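Tolberg Readability Notes

README, last revised September 1, 2019
Maintained by Ruba Akl. Earlier versions by Angus Pirihi.

What this is

A table of 700 short English passages, each with a difficulty grade from 1 to 35. The passages come from leaflets, manuals, letters and magazine captions that we had permission to copy. The grades come from adult readers in Lakitz who were paid by the hour.

Read this before you use the grades

The first release claimed that the grades measure how hard a text is to read. I don't think they do. They measure how hard a small group of people in one town said it was, after lunch, on a scale most of them disliked. Angus and I disagree on how much this matters. He would keep the old wording. I took it out.

A scale with 35 steps looks precise. When the same reader graded the same passage twice, the two grades often landed several steps apart. Treat neighboring grades as equal. If your results depend on the gap between a 17 and an 18, you have no results.

Columns

id: passage number, stable between releases
text: the passage, with original spelling
source: leaflet, manual, letter or caption
grade: median of the reader grades
readers: how many people graded it, never fewer than 3
flag: set to 1 if I doubt the grade

Known problems

The flag is set on 192 rows. Most are letters, where readers seem to have graded the handwriting they saw in the scans instead of the words. The Prendergast letters are the worst of these and I would drop them.

Sentence length predicts the grade better than it should. Either long sentences are hard, or readers were told so in the instructions. They were told so in the instructions.

Captions are too short to grade. They stay in because earlier papers used them.
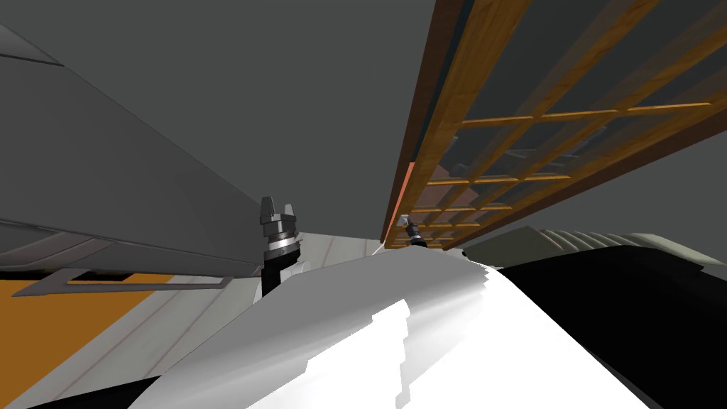

Fig. 2. Two grippers, with the white body of the robot in front.

Grades for captions like this one ran from very easy to the middle of the scale. I have no explanation I would defend.

Changes

The November release, under the name Orkska, had the manual and leaflet labels swapped. Please delete it.

Use

Free for teaching and research. Send corrections to Ruba, with the passage id. Requests for a single overall difficulty score will be declined.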